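Inicio | Técnica | Entrenos | Aguas abiertas
Mayo · Por Gönül Uysal

Cómo mejorar el viraje de crol en 12 repeticiones

Un buen viraje te regala metros, ¡y se entrena en una sola sesión!

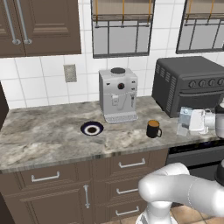

1. Acércate sin frenar
Nada hacia la pared a ritmo de 80 % y no respires en las dos últimas brazadas. Cuesta al principio, ¡pero cómo se nota!

2. Gira compacto
Barbilla al pecho, rodillas recogidas y talones directos a la pared (los brazos se quedan atrás, ya apuntando a la salida).

3. Empuja y deslízate
Sal boca arriba, rota durante el deslizamiento y mete cuatro patadas de delfín. Descansa 40 segundos y repite.

Última actualización: mayo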